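Table top

A table top is the flat upper part of a table, on which objects are set down, sorted or worked on. It may be left bare or covered. Plain colours, such as teal-green, make small items easier to find - patterned ones tend to hide them.

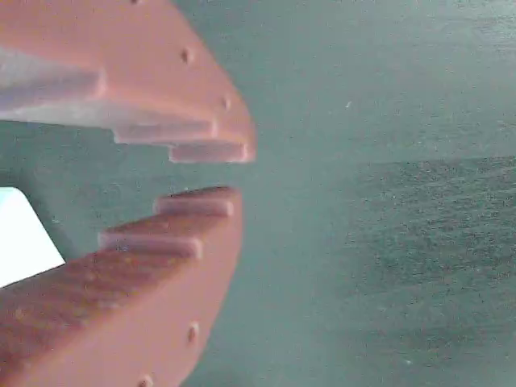

Wood-grain finishes

Dark wood-grain tops range from grey to charcoal-brown, with faint lighter lines running along the grain. The Amato catalogue lists the finish under number 207, in matte and satin.

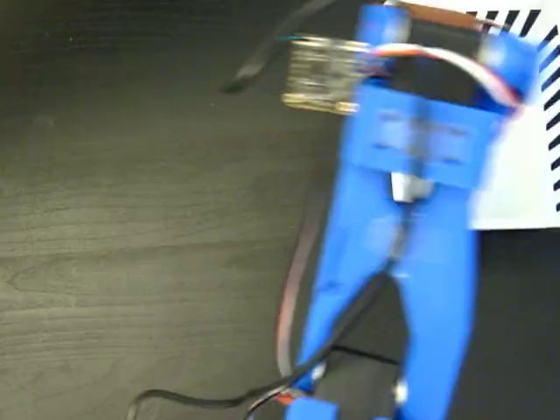

Dust and fine scratches show more readily on dark finishes than on pale ones. Routine care consists of wiping along the grain with a soft cloth. Abrasive pads dull the colour - worn patches usually appear first near the front edge.

See also: Desk; Tablecloth; Workbench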